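4 Filling and hanging the clear container

Read this section after you have fixed the wall rail (section 3). The Dornine clear container is sold with the Lornik rail set and also fits the older Rirska rail, provided the hooks have been changed for the wide type.

4.1 Before first use

1. Peel off the protective film, inside and out. Start at the rim and pull slowly towards the bottom.
2. Wash the container by hand in warm water with a little washing-up liquid. Do not use a scouring pad, as it will scratch the wall and lift the printed dots.
3. Rinse and leave it upside down on a tea towel for 30 minutes.
4. Check the rim for cracks. If you find one, do not hang the container. See section 7 for replacements.

Note: The dots are printed on the outside. Slight differences in their size and spacing are normal.

4.2 Filling

1. Stand the container on a flat worktop. Do not fill it while it is hanging.
2. Put the largest and heaviest items in first and let them settle against the curved bottom.
3. Add smaller items around them. Leave 3 cm free below the rim so that the hooks can close.
4. Turn the container once and look through the wall from each side. Move anything that is wedged or pressed hard against the plastic.

Round items are the easiest to store, as they roll into place and can be recognised by colour without taking the container down.

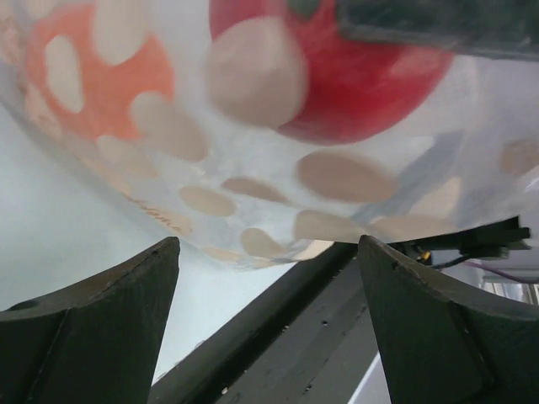
Fig. 7. Clear container with round items inside, viewed from low down. Colours show through the wall between the dots.

Caution: Do not drop items in from a height. The bottom is the thinnest part of the container and may split.

4.3 Hanging

1. Hold the container with both hands, one under the bottom and one at the rim.
2. Lift it until the rim is just above the hooks, then lower it until both hooks click.
3. Let go of the rim first. Keep your other hand under the bottom until you are sure the container is level.

Caution: Never hang the container above a hob, a heater or a child's bed.

4.4 Everyday care

Wipe the outside with a soft damp cloth. If you keep fruit or vegetables in the container, empty it once a week and throw away anything soft or split. Soft toys and balls can stay in longer, but should be dry before they go in.

Do not put the container in the dishwasher. Replacement containers can be ordered from Kamolrat under part number 699. The order form is at the back of this guide.

Text for sections 3 to 5: Chutima Boonchu. Revised August.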